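Hasedholm guest house – kitchen and dining room check, October
Unit 691. Checked by Rosário Frade

Smoke alarm, kitchen: OK. Tested with the button.
Smoke alarm, hall: low battery chirp. Replace.
Fire blanket: OK, on hook by the door.
Extinguisher: OK, gauge in green. Bracket has one loose screw.
Stove knobs: 5 fitted, all turn to off. Left rear is stiff.
Hot water at sink: too hot. Turn heater down and check again in 20 minutes.
Cleaning cloths: use green in the dining room only. Wash after each changeover and do not dry them on the stove rail. 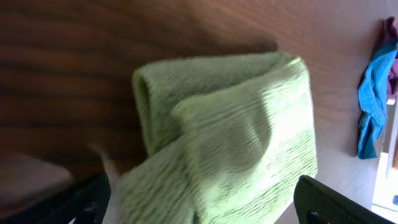 Green cloth, folded.

Outlets: 3 checked, one cover plate cracked by the fridge. Do not use until replaced.
Window latch: sticks, but closes.
Back step: handrail firm. Outside light works – bulb is dim.
Dining table: wipe with a barely damp cloth, no spray. Check the legs for wobble before guests arrive. 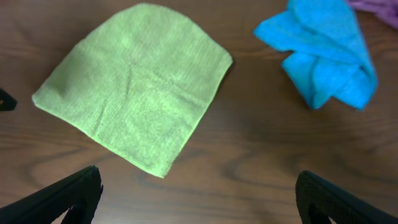
Jinlong Kong: I would move the cracked cover plate to the top of the list. We had the same fault at Ramholm and it sat for a month. I can bring a spare plate when I come for the extinguisher bracket.

Agreed, moved to urgent. Breaker for that outlet is off and labeled.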